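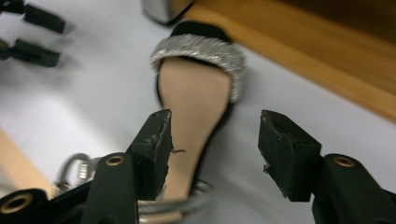
Shiuli Ekanayake told us last January that she had walked past our door for years thinking we only did men's brogues, and would we please put something on the website to say otherwise. So we have, Shiuli, and while we were at it we rewrote the whole page, which had been looking a bit sorry for itself.

About Esside Shoe Repairs

We are a small repair shop on Dissanayake Lane, two doors up from the bakery, and we mend shoes of every sort: walking boots, school shoes, dancing shoes, sandals, slippers if you are fond enough of them. We also do bags, belts and the odd dog lead. The shop has been open for 33 years, first under Sunil Haque, who taught most of us what we know, and now under Yiran Qian, who came in to have a heel fixed, got talking, and asked if there was a Saturday job going. (There was. It grew.)

Sunil still comes in most mornings. He is supposed to be retired, but he likes the back bench by the window, and he does nearly all of our hand stitching because he is quicker at it than the rest of us put together. If you hear the cricket on the radio, he's in.

What we do all day

Heels and soles make up most of the work, as you would expect. After that it's zips, buckles, elastic that has given up, and straps that have come away from the sole. Evening shoes tend to arrive in a great rush before the wedding season and again in December, usually in a carrier bag and usually needed by the weekend! We will always do our best, but if you can bring them to us a fortnight before the party we will love you for it.

Nhung Triệu looks after dyeing and colour matching. She keeps a wall of little leather offcuts, 168 of them at the last stocktake, each with the recipe written on the back in pencil, and she can generally get so close to the colour you started with that you will have to hunt for the mend. White satin is the one thing she asks for extra time on.

Our prices are on a board by the till and we'll tell you the cost before we start. If a pair really isn't worth mending we will say so, and we won't charge you for looking. Now and again people want it done anyway, for a shoe their mum wore or the boots they got engaged in, and we're very happy to do that too.

The Clumalell evenings

Once a month we push the benches back and run a mending class upstairs in the Clumalell Room, which we share with the knitting group. Jamila Seneviratne teaches it. You'll learn to clean and feed leather properly, replace a buckle and sew a strap back on so that it stays on. It starts at half past six, there's tea, and you should bring a pair you don't mind practising on.

Finding us

We're open from half past eight until five, with a short stop for lunch at one. The nearest bus stop is Silov Road, and there are 2 parking spaces behind the shop, though the delivery van is often in one of them. Please hang on to your ticket if you can. If you've lost it, come in anyway and describe your shoes to Yiran.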